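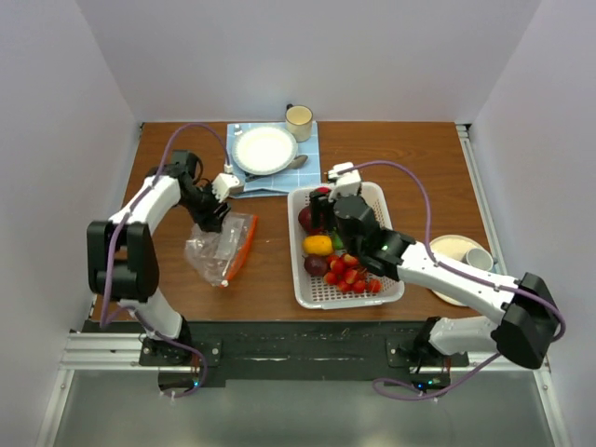

Washing fruit before you bag it is the step that decides how long it keeps, and most of the work is in the drying. Bring everything home, clear a stretch of table, and put the fruit where you can see all of it. I use a rectangular basket with holes in the sides, like the white plastic one with the plums, lemon, lime and strawberries in it, and I keep a clear zip-top bag next to it. A solid bowl holds water at the bottom and the berries sitting in it go soft by the next day.

What you need

A basket or colander with plenty of holes
Clear zip-top bags, quart and gallon size
Paper towels or two clean dish towels
A marker and masking tape

Step 1. Sort

Take the fruit out of its store packaging and look at each piece. Anything split, leaking or fuzzy goes in the compost. Anything bruised but sound goes in a bowl on the counter to be eaten today. Check the undersides of strawberries, where soft spots start. One moldy berry in a bag will spread to the ones touching it.

Keep the heavy fruit away from the berries while you do this. Plums and lemons can be piled up, but strawberries should go in last or have a corner of the basket to themselves.

Step 2. Decide what gets washed now

Lemons and limes can be rinsed and dried right away. Plums have a pale dusty coating called bloom, and they keep better with it on, so leave them unwashed until you want to eat them. Strawberries are also best washed right before eating. If your household will only eat them when they are ready to go (mine is like that), wash them now and plan to finish them within 2 days.

Leave the green caps on the strawberries. Once the caps are off, water gets inside.

Step 3. Rinse and dry

Run cool water over the fruit in the basket and move it gently with your hand. Soap is not needed and should not be used on produce. Lift the basket, let it drip over the sink, and then spread the fruit on a towel in a single layer. Citrus can be wiped dry. Let berries air dry for half an hour and turn them once. If they still feel damp, give them longer.

Step 4. Bag by type

Give each kind of fruit its own bag. Plums give off ethylene gas as they ripen and will hurry along whatever is stored with them.

Strawberries: fold a paper towel into the bottom of a gallon bag, lay the berries in one layer, and leave the zipper open an inch or so. Change the towel if it gets wet.

Lemons and limes: these can share. Press out the air and seal the bag all the way. Sealed and cold, they keep for up to 14 days and often longer. Left out on the counter they start to dry up.

Plums: if they are firm, leave them out at room temperature until they give a little near the stem. Then put them in a loosely closed bag in the fridge.

Step 5. Label and put away

Write the date on a piece of tape and stick it below the zipper, where it won't peel off when the bag is opened. Put the citrus at the bottom of the crisper drawer and the berries on top or on a shelf of their own. If your drawer has a humidity slider, set it to low for fruit.

Reusing the bags

Bags that held whole citrus can be turned inside out, washed in warm soapy water and hung over a wooden spoon to dry. I throw out the ones that held spoiled berries. Rinse the basket as well, and use an old toothbrush on the holes, where bits of leaf and strawberry seed get stuck.

Updated 06/07/2025 by Rawan Sfeir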